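卡扣盖和不锈钢杯的整理记录

2019年5月14日

上一篇写抽屉分区,留言里有人问盖子怎么处理。厨房里占地方的东西,盒身可以套叠,盖子套不了,带卡扣的盖子更麻烦。这篇只讲两样:蓝色的卡扣盒盖,和平时喝东西用的不锈钢杯。

先说盒子。家里的保鲜盒主要是Zallby的,早几年配过一批Keogh的长方盒,后来盒身裂了,盖子留着。两家的尺寸不通用,长边看起来一样,扣上去才发现差一点,卡扣能勾住一侧,另一侧悬着。最大的那只我用厨房秤灌水称过,装到沿口净水2255克,按常温水的密度换算,比盒底标的容量略大。标称值一般留了盖子内凹的余量,内凹的部分会向下占掉一层,装汤时要按内凹面的高度估,按沿口估就会溢。

盖子的结构大致是这样:外圈一道厚的圆边,中间一块凹下去的面板,边上伸出卡扣片,片上开一个长条形的槽,扣的时候槽套到盒身的凸棱上。卡扣片和盖体是一次注塑成型的,中间靠一条减薄的折线弯折。这条折线就是活动铰链,聚丙烯做这个比较合适,分子链在第一次弯折时沿弯折方向取向,之后反复弯也不容易断。反过来说,第一次弯得不正,后面会一直偏。新盖子拿到手,先在温水里泡一会儿,再把每片慢慢弯到底一次,停几秒松开。冬天从冷的储物间拿出来直接扣,折线两端容易发白。发白是应力造成的微小空隙,还没断,但是位置已经定了,以后断也从那里断。

判断一个盖子要不要留,我看三处。

折线两端。对着光看,半透明的料能看出亮暗,有一条特别亮或者发雾的线就记一下。

槽的内角。长条槽的四个角如果是直角,应力集中比较明显,Keogh那批就是直角,裂口几乎都从槽角往外走。Zallby的角带一点圆弧,目前没有在这里裂过。

外圈的平整度。把盖子圆边朝下放在台面上,用手指依次压四周,有翘动就是变形。轻微的翘动不影响干货,装液体不行。进过洗碗机下层的盖子变形概率高,上层好一些。我现在一律手洗。

密封圈另算。我用的是Grumico的替换圈,按周长裁,接口斜切四十五度对接,不打胶。打胶的接口硬,压缩量和其他地方不一样,接口反而先漏。圈要拆下来洗,用竹签挑,金属的不要用。槽底的水很难甩干,立着晾一夜再装回去。

盖子立着放这一点,我前后改过几次做法。平着摞的时候,卡扣片会互相勾住,抽一片带出来三四片,而且最底下的几片长期受压,卡扣片往一个方向弯,时间长了回不来。改成立着放以后,盖子沿长边站着,一片挨一片,像唱片那样翻。隔架的间距要大于卡扣片翘起的高度,我试下来比盖子厚度宽一倍合适。再宽就会倒。白色的浅托盘放在旁边,洗完还没分类的先放进托盘,避免直接堆到架子上。
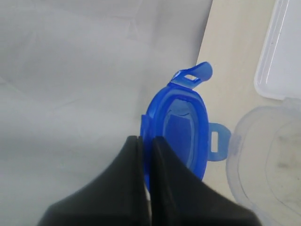
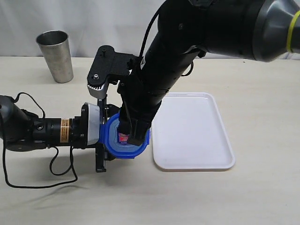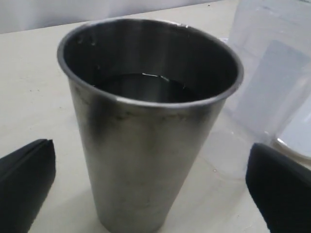
前两张是立起来的蓝色盒盖,第三张是不锈钢杯,里面是深色液体。

蓝色这种料,颜色深的地方和浅的地方差别不小,厚的位置接近钴蓝,薄的卡扣片透光,偏浅。检查裂纹要看薄的地方,厚的地方看不出来。以前买过一套不透明的灰色盖子,裂了也不知道,装酱油时渗了半个抽屉。之后就只买半透明的。

有个习惯需要改:把小包装的零食顺手塞进盖子内侧。盖子的圆边有一点深度,塞个小袋小盒刚好卡住,看起来像多了一个格子。问题是立着收纳时厚度变了,旁边的盖子会被顶歪,找盖子的时候还要先把里面的东西拿出来。零食归零食的盒子。这条我写在柜门内侧了,执行情况一般。

下面说杯子。

杯子是直筒带锥度的那种,口大底小,卷边。在用的一只能装700多毫升,平时装到离杯口留出一段的位置,手拿着走不会晃出来。不锈钢杯的清洁分内壁和外壁,两边的问题不一样,用的东西也不一样。

内壁主要是茶垢和咖啡渍,成分是多酚类氧化后和水里的钙镁结合的一层膜。单纯用碱能去掉一部分,单纯用酸也能去掉一部分,分开用比混着用效果好。顺序是先碱后酸:过碳酸钠一小勺,六十度以上的热水灌到平时的液面以上,静置,敞口,不要盖盖子,它会放出氧气,密封有压力。倒掉冲净,再用柠檬酸溶液泡二十分钟。中间一定要冲净,否则两边互相中和,等于白泡。含氯的漂白剂不要用,氯离子会破坏钝化膜,点蚀一旦出现就没有办法恢复,内壁上看到的小暗点有些是水垢,有些是点蚀,用指甲刮一下,能刮掉的是水垢,刮不掉并且有凹感的就要注意。

外壁的问题是杯口下面那一圈。拉丝面的不锈钢容易留痕,杯口往下两三指宽的位置手碰得最多,嘴唇也会接触到,颜色会比下半截深,一块一块的。原因有好几种:指纹油脂、干掉的水渍、热变色、以前贴过标签的残胶。看是看不准的,只能按顺序试。

第一步,洗洁精加热水,软布,顺着拉丝方向擦。油脂到这一步就没有了。
第二步,柠檬酸溶液浸湿厨房纸,贴在深色的位置十分钟。水垢到这一步会退。
第三步,酒精棉片擦一遍,针对残胶。
第四步,以上都没有变化,可以按热变色处理,用不锈钢专用的去污膏,少量,仍然顺着拉丝方向。横着擦会留下和原纹理交叉的划痕,在侧光下很明显。

Njål Brekke在他那篇讲炊具的文章下面回复过我,说拉丝面最好的保养就是每次用完马上擦干。我按这个做了四个月,下半截确实干净,上面那一圈改善不大。我倾向于认为那一圈的颜色有一部分是热变色,以前有段时间我拿它直接隔水加热,水面线大概就在那个高度。没有办法验证,当时没有记录。

摆放上,杯子和盒盖不要放同一层。杯子重心高,抽盖子时手背容易带倒,里面有液体的时候更不用说。台面铺布的一侧放盖子,光面的一侧放杯子。布要平,有褶子的地方盖子立不稳。

Agathe Sabatier问过盒子能不能直接换成玻璃的。玻璃盒身可以,盖子多数还是塑料卡扣,上面说的检查项目一样适用,只是盒身沿口磨损的问题没有了。我手上有一套Zudberg的玻璃盒,用的时间还短,卡扣比Zallby的紧,老人打不开。等八月份把剩下的Keogh盖子清完,再量一次柜子的层高,到时候决定换不换。

附本次处理结果:槽角有裂纹的盖子全部淘汰,折线发白但未裂的降级装干货,在盖子内侧用油性笔画一个点。Grumico的圈还剩四条,暂时不补。去污膏的型号我回头查一下包装再贴到留言区。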